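**Javgate, May** - A lettings firm says it can get a furnished bedroom ready for the next tenant in 30 minutes. Having read the leaflet twice, this column would like to see it done with the windows open and a stopwatch nobody from the firm is holding.

The firm is Flutudura, which looks after 86 furnished rooms in and near Javgate, most of them in the old Tarigan building behind the market. From this month each room gets what the leaflet calls a "fresh start visit" between tenants. The bed is stripped and made up again, stray clothes and towels are folded or bagged, surfaces are wiped and the floor is swept. The tenant moving out pays £22 for it, taken from the deposit.

Tenants we spoke to were split. Some said they would gladly pay to avoid an argument over a pillowcase. Others pointed out that they already clean the room before handing back the keys, and that a second charge for the same job looks a lot like a fee with a nicer name. Flutudura says the visit covers things people forget. Asked which things, it mentioned the space under the bed and the backs of headboards.

Headboards are a fair point, as it happens. The padded kind gathers dust in every seam, and wiping one down properly takes longer than making the bed. The leaflet allows seven minutes for "bed and surrounds". Anyone who has wrestled a fitted sheet on to a large mattress pushed up against a wall will have a view on that.

Walls are not covered at all. Scuffs and marks stay where they are until the room is next painted, and the firm would not say how often that happens. It did say that marks "consistent with normal living" are not charged for, though the leaflet doesn't explain who decides what normal living looks like.

A rival firm, Vodberg, charges nothing between lets but puts its rents up each spring, so there may not be much in it over a year. Neither firm would give us a breakdown of what it spends on cleaning.

Bed and bedding, with a blue cloth on the sheet:
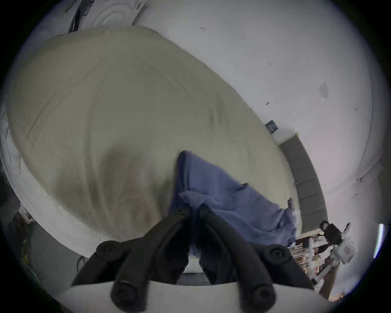
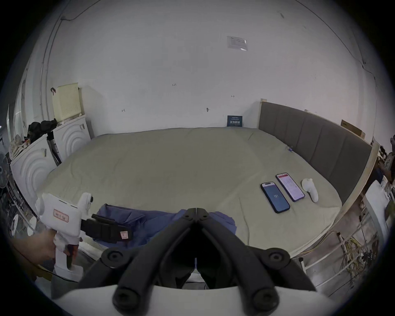 Flutudura says any tenant unhappy with the charge can ask for a checklist signed at the end of the visit. The copy we were given has a box for the mattress, one for the sheet and one for "loose items", and no box for the time the visit began or ended - an odd thing to leave out when the promise is half an hour. The firm says it will look at the form again in the autumn. Until then the £22 comes off every deposit, including those of tenants who moved in before the leaflet was printed.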